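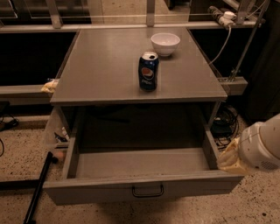 Bromden, March
By Solange Batista

Pre-opening checklist, Trenier Fight Night, hall B. Walked with Martim Gouveia before doors. Items are marked OK, FIX or OPEN, with comments where there was something to say.

1. Exits and aisles
Main doors unlocked and swinging free – OK
Side exit to Arriaga Street – FIX. A merch table was parked in front of it. Moved while we were there. Please tape the floor so it stays clear.
Aisles between setups wide enough for a wheelchair – OK, except row 4, where the chairs back onto each other. Take out the end setup.

2. Power
Power strips plugged straight into the wall, none chained – FIX. Two chained strips behind the casual stations. Martim swapped one for a longer lead. The other is still there as I write this.
Cables crossing walkways covered – OK
Breaker panel reachable and labeled – OK. Label for the stream desk is in pencil. Redo it in marker.
Stream desk on its own circuit – OK

3. Stations
Monitors stable, stands tightened – FIX. Station 11 rocks when you lean on the table. Don't use it for bracket matches until the leg is sorted.
Consoles have air space on all sides – OK
Game build is the same on every station – OPEN. Station 18 was still downloading the patch. Check it before pools start, or you'll have players arguing about frame data all afternoon.
Wireless controllers unpaired after each set – remind the station runners. We had a pause in the middle of a grand final last season from a pad in somebody's backpack.

4. Food and drink
Drinks kept off the match tables – OK at the time of the walk. It won't last once people arrive, so do a lap every hour.
Trash cans at both ends of the hall – OK
Paper towels at the desk – FIX. None. Martim is buying some.

5. Crowd and sound
Posted room limit is 904 and the sign is up – OK. Pre-registration is well under that, but count at the door anyway.
Speaker stands weighted – OK
Volume at the front row – turned down a little. Commentary is still clear at the back.

6. First aid
Kit stocked – OK. Cold packs are almost out of date. Order from Plaltitau with the next batch.
Named first aider on each shift – OPEN for the evening shift. I need a name before top eight.

Open items go to Martim at the stream desk. I'll walk items 2, 3 and 6 again at 4 p.m. and initial the sheet by the door.

S.B.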